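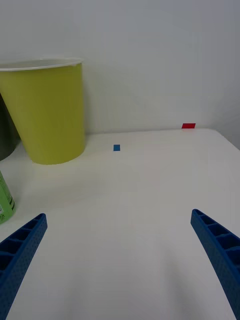

Paper cups and tapers - handout 4, Brurnham evening course
F-P Lau, 30 June 2023

Going fast, copy what you need.

Cup wall = slice of a cone. Wider top, narrower base. Flatten it out and you get a curved strip, NOT a rectangle (lots of you drew rectangles last week).

Why taper? Stacking, mainly. Also comes off the former easier. Straight sides jam.

Rim: rolled outwards. Stiffens the mouth, kinder on the lip. Unroll one at home and measure how much paper is in it, more than you'd think.

Side seam - overlap, glued or heat sealed. Base is a seperate disc with its edge turned down.

Colour goes on the flat sheet before cutting. White rim on a coloured cup: print stops short of the edge.

To do: draw the flat pattern for a cup with a 52 mm base. Height 100 mm. Pick your own top width, show working. Add the seam overlap, dont forget it.

Reading: Biswas, p. 22 onwards. Skip the bit on lids, thats August.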